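Subject: Re: [Dirby] Box of small electrical items

Siv Ljungberg wrote:
> Is there anything in the box worth keeping for the Fjeld office?
> Up to 31 pieces, I was told. I can pick up in December.

Siv,

I went by the list from Poltell and it is out of date, so I am sorting again. 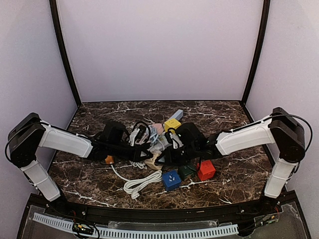
Chargers go in one bag and adapters in another. Anything with a cracked case goes to recycling — no exceptions, please.

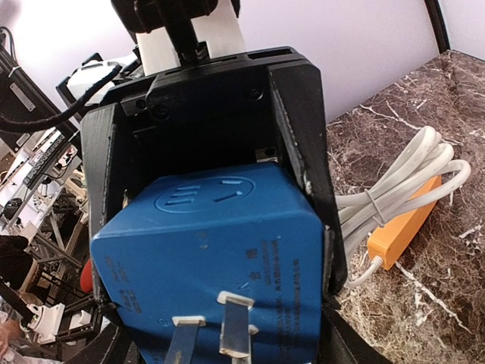

The blue cube adapter has some scratches but I would keep it. Check the pins against your outlets before you take it. I need an answer on the other 5 by the end of the month.

Flutevcombe stores desk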